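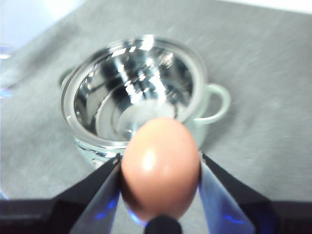

Setting up the egg-and-pot task with the Plendum soft-pad gripper kit

The Plendum kit ships as a pair of fingers, two replaceable contact pads and a license for the Stovance task editor. It fits most small arms with a standard wrist flange. These steps assume the fingers are mounted and the arm is homed. Allow a morning for the first run.

1. Set the closing force

Open the gripper tab in Stovance and choose Fragile. The default limit of 10 percent suits a raw egg held at its widest part. Raise it one point at a time if the egg slips when the wrist turns. Above 11 percent we cracked shells often enough to stop trying. Wipe the pads with a damp cloth before each session - dust lowers the grip more than a wrong force setting does.

2. Teach the release point

Jog the arm over the open pot and lower it until the fingers are past the rim. Keep the wrist close to vertical so the housing clears the side handles. Save the pose as RELEASE, then save a second pose straight above it as CLEAR. Check that the cable has slack in both. Leave the pot unplugged while teaching.
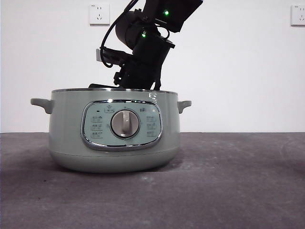

3. Place the egg and save the start view

Lay the egg on its side next to the pot, far enough out for one finger to pass between them. Back the arm off until the wrist camera has both in view, and save the pose as VIEW. Glass lids and polished steel throw reflections that the detector can take for a second object. If it does, draw a mask over the pot in the editor.

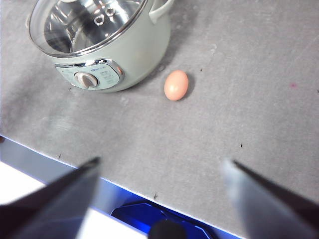 4. Add the lid moves

Lid handling is a separate template, sold by Clirnton as an add-on. It asks for a knob height and a knob diameter. Measure both with calipers, as the presets are for larger cookware. Bring the fingers in closed, open them above the knob, then descend.
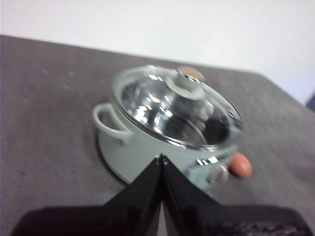
Run the approach at low speed until it repeats cleanly, and only then go to 100 percent. The Andrade controller keeps separate speed limits for free travel and for contact moves, so change both. After any pad swap, repeat step 1 and resave the profile. Saved poses carry over.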